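Home Galleries Kitchen Shop finds Contact

Clearing the Ketthorpe kitchen – the table stage
Posted by Ellcombe Household Notes, October
16 comments 1185 shares

Quick gallery this time, no long write-up. Whole kitchen at Ketthorpe is being sorted before the new units go in and everything small has to go over the table first. Keep, box up, give away. Floor plan and the Baumgart quote (3575, down to 3000 without the larder) are on the other page so dont ask here.

Rule for the table – one thing of each kind out at a time, food included, or you lose track of which bowls you've done. Learnt that doing the Ploramow flat.

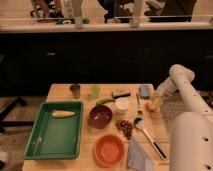
Nuts or beans, not sure what that little heap is, straight on the wood by the white tub.
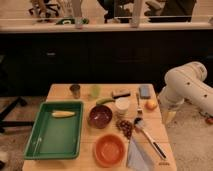
Back row – the small cups, with the sponges or whatever further along.

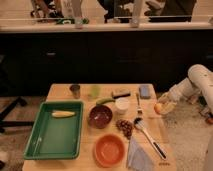
Fork and the long black-handled server over on the right, cloth at the front edge.

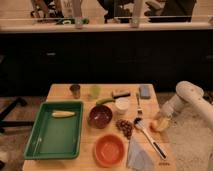
Dark bowl behind, orange one in front. Both keepers.

All four: green tray on the left of the table, corn or something like it in the top part of it.

Tray is staying, far too handy. Good for carrying a whole supper out in one go and it wipes clean. Cups going to the give-away box unless someone shouts. Sponges – bin, new ones on the list. Cloth wants a boil wash, then back in the drawer.

Drawers next, then the tall cupboard wich I am not looking forward to. Labels for the boxes still to do.

16 comments Share Older galleries Next: Drawers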